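Seit Mai steht bei uns im Bad eine Pluvlow, und ich muss jetzt endlich was dazu schreiben, weil mich schon drei Leute danach gefragt haben und ich jedes Mal ins Schwärmen komme.

Zur Vorgeschichte: Altbau, vierter Stock, Bad mit knapp sechs Quadratmetern, kein Keller zum Wäschewaschen. Unsere alte Maschine ging beim Schleudern auf Wanderschaft, bis sie eines Morgens mit der Tür gegen die Heizung stieß. Ich wollte etwas Schmales, also 40 cm breit, von oben zu beladen, und leise genug, dass die Nachbarin unter uns nicht wieder klingelt. Viel Auswahl bleibt da nicht. Die Pluvlow von Zilness hat mich 839 Euro gekostet, inklusive Lieferung bis ins Bad. Das ist kein Schnäppchen, ich weiß.

Der Aufbau ging schnell. Transportsicherungen raus, Füße einstellen, Schlauch dran, erster Leerlauf. Die Anleitung ist ordentlich übersetzt und hat sogar eine Seite zum Ausrichten auf Dielenboden! Die Klappe geht gedämpft zu und die Trommel bleibt nach jedem Waschgang mit der Öffnung oben stehen. Wer mal einen Toplader hatte, bei dem man die Trommel von Hand suchen musste, versteht meine Freude.

Was ich anfangs falsch gemacht habe: zu viel Waschmittel. Ich kippe seit Jahren nach Gefühl, und bei der alten Maschine war das egal. Die Pluvlow braucht deutlich weniger Wasser und merkt das sofort, dann hängt sie noch einen Spülgang dran und man wartet. Seit ich 115 ml als Obergrenze nehme (große Ladung, wirklich dreckig) und sonst weit darunter bleibe, läuft alles in der angezeigten Zeit durch.

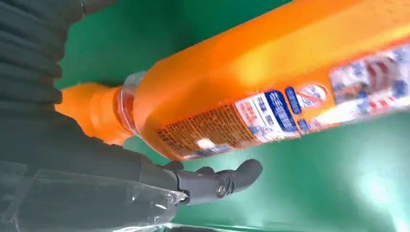 Flüssigwaschmittel in der großen orangen Flasche.

Das Fach für Flüssiges ist übrigens groß genug, dass man auch aus einer schweren Flasche eingießen kann, ohne den Rand zu treffen. Magdalini Sfakianakis, mit der ich mir früher in der WG eine Maschine geteilt habe, schwört weiter auf Pulver. Sie hat es bei uns ausprobiert, und auch das wurde sauber eingespült, keine Klumpen im Fach.

Nun zum Schleudern, denn deswegen habe ich sie gekauft. Bei 1200 Umdrehungen brummt sie, aber sie bleibt stehen. Ich habe ein volles Glas Wasser auf den Deckel gestellt und es ist nichts übergeschwappt — gut, beim Anlaufen zittert es kurz. Handtücher kommen so trocken raus, dass sie im Sommer abends um sechs aufgehängt und vor dem Schlafengehen schon fertig sind.
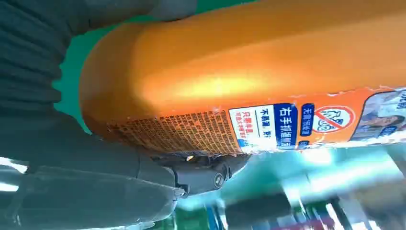 Am liebsten mag ich das Kurzprogramm mit 38 Minuten. Für Sportsachen und Hemden reicht es völlig, und man kann die Temperatur noch ändern, wenn es schon läuft. Das Wollprogramm habe ich lange gemieden, dann aber doch den guten Pullover riskiert. Er passt noch!

Zwei Sachen stören mich. Das Flusensieb sitzt innen in der Trommel und man bekommt es nur mit Fummelei raus, mit kurzen Fingernägeln erst recht. Und der Piepton am Ende ist schrill und lässt sich nur leiser stellen, nicht ausschalten. Ich habe deswegen beim Händler Psarras nachgefragt und eine freundliche Antwort bekommen, geändert hat es leider nichts.

Würde ich sie wieder kaufen? Sofort. Wer mehr Platz hat, ist mit einem breiten Frontlader wahrscheinlich günstiger dran, aber für ein schmales Bad kenne ich nichts Besseres. Nächstes Projekt ist ein Regal über der Maschine, die Klappe braucht offen nach oben ziemlich viel Luft, also vorher messen.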